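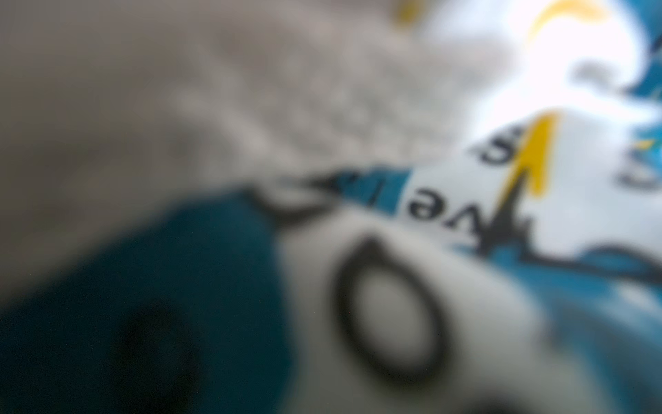 Blue-green, white and yellow, all creased up.

I finally went through the bag of bags. Everybody I know has one. Mine hung on the back of the pantry door, and when the hook pulled out of the wood I decided it was time to sort it instead of buying a bigger hook.

I made three piles: plain grocery bags, sturdy ones worth keeping, and the printed ones. The first pile went to the bin at the store in Stakville. The second got folded and put in a drawer, 18 of them, which is still too many.

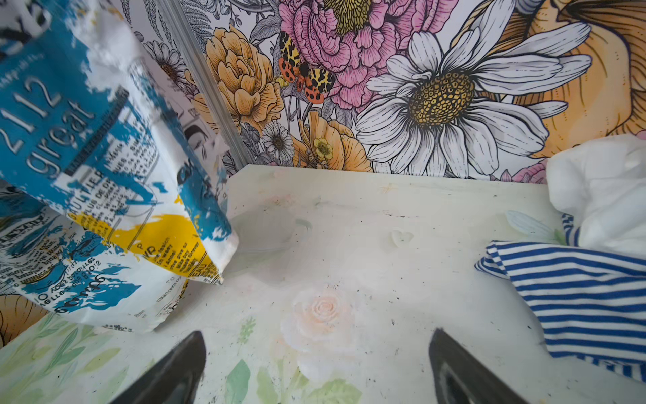 The printed ones take longer because I stop and read them. I like a bag with newspaper type and splashes of paint color all over it. Most of the words don't lead anywhere, and a crease usually eats the end of the line -- but I read them anyway. Sylvie Fehr gave me a few of these in September when she cleared out her apartment on Cisneros, and I never did anything with them.

My plan now is to use the good ones as gift wrap. Crumpled is fine if you flatten the bag with your hands first and put the busiest part on top. I tried ironing one under a dish towel last year and I don't recommend it. 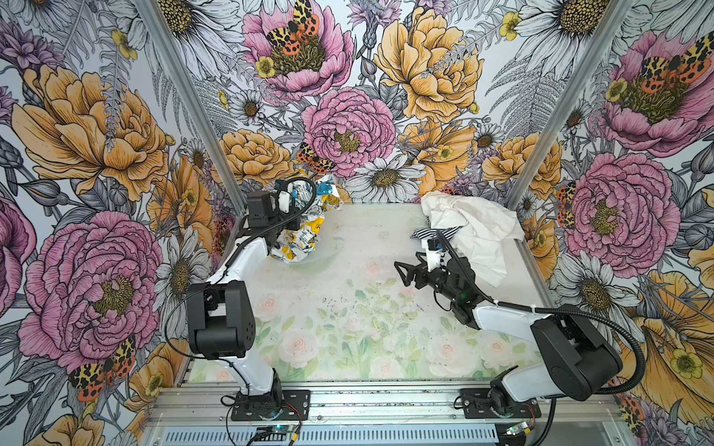 Posted by Matvii Kravchuk
January 19, 2018
Filed under: Home

I kept 6 of the printed ones and that is the limit. If a new one comes in, an old one goes out. The hook is back up with a longer screw, and for now it holds an apron. Next is the drawer with the twist ties and rubber bands, which I have been putting off since we moved in.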